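4.2. Ce que le simulateur laisse hors champ

Les fournisseurs de cuisines automatisées promettent aux exploitants un allègement du travail préparatoire : moins de découpe, moins de gestes répétés, des équipes « recentrées » sur le service. Le dossier remis par Niris au restaurant collectif de Wiltthorpe reprend cette promesse presque mot pour mot. Il s'appuie sur 2 337 essais conduits dans l'environnement de simulation Kindis, et sur aucun en cuisine réelle. Nous avons confronté ces essais à 11 entretiens menés en novembre auprès du personnel de préparation.

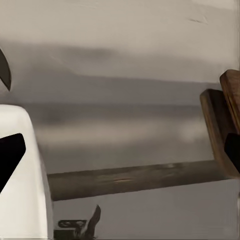
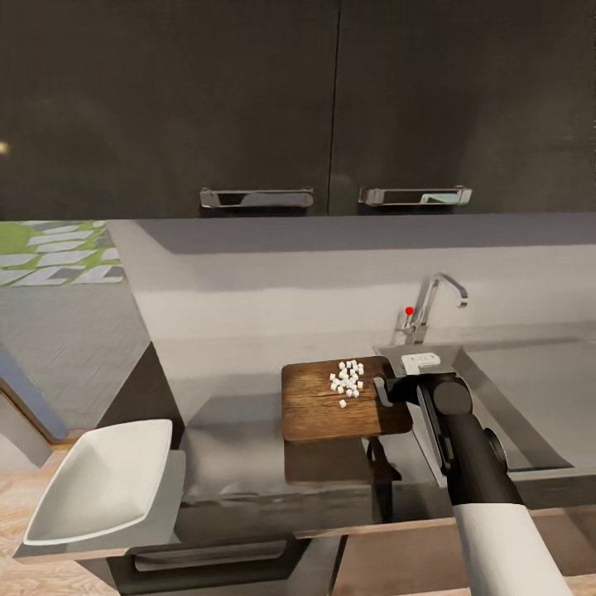
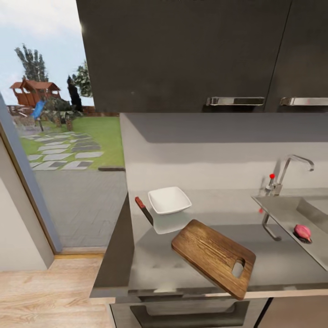
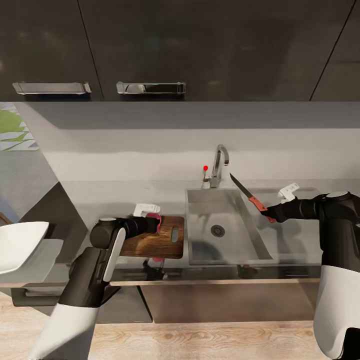

Figure 2. Vues de synthèse d'une même cuisine simulée.

La découpe est la tâche la plus facile à vendre, et sans doute la moins représentative du poste. Aucune des personnes interrogées ne la décrit comme le moment pénible de la journée ; elles citent le port des bacs, les livraisons incomplètes, le nettoyage en fin de service. Or la simulation isole le geste de tout ce qui l'entoure. Dans la deuxième vue, un petit tas de dés blancs repose sur la planche, et un dé se trouve à l'écart des autres. Le protocole de Niris ne dit pas à qui revient ce reste. À Wiltthorpe, la réponse est connue d'avance – la personne affectée à la surveillance du poste le ramasse, et cette surveillance ne figure dans aucune fiche horaire. La quatrième vue soulève une difficulté voisine : une pince y tient un objet rose sur la planche, l'autre un couteau à longue lame. Une telle configuration suppose un périmètre dégagé, alors que la préparation se fait aujourd'hui à deux, côte à côte, sur le même plan de travail.

Le rapport Cao, joint au dossier, chiffre le gain à 480 heures par an. Nous n'avons pas pu reconstituer ce calcul. Il semble retenir le seul temps de coupe et laisser de côté l'approvisionnement du poste, la reprise des pièces mal taillées et le lavage des pinces. Ces tâches ne disparaissent pas avec l'automate ; elles changent de mains, souvent vers les contrats les plus courts. Deux enquêtées parlent déjà de « passer derrière la machine », alors qu'aucun équipement n'est encore installé.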